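2018-01-31

The loft is going ahead! Lautaro Farías came round with the drawings this morning and I've been grinning ever since. Seven sheets, all spread out over the kitchen worktop with mugs on the corners, and there it was: a proper staircase going up from the landing, the new bedroom under the back slope, and a tiny shower room I'd more or less given up on.

He's moved the stairs over the airing cupboard, so we keep the whole of the box room. I'd never have thought of it. We lose 50 cm off the landing and I really don't mind – it only ever collects laundry. He wants a beam from Uçar, and they can deliver in March if we order this week. I rang them straight after lunch.
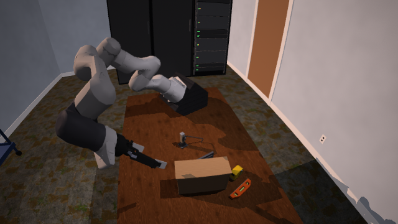

## Still to sort out

- Ask Hatice Aksoy about the party wall letter (she had hers done for 200 and said it was painless).
- Roof windows: Lulik or Wosano? I love the Lulik ones, the top-hung sort you can stand up in and lean out of!
- Headroom at the top step is 2000 mm. Tall enough for everyone except possibly my brother.
- Clear the boxes out of the loft. All of them, even the Nivby shelves we never put up.

Went up the ladder again after tea with a torch, just to stand where the bed will go. You can hear the rain so well up there.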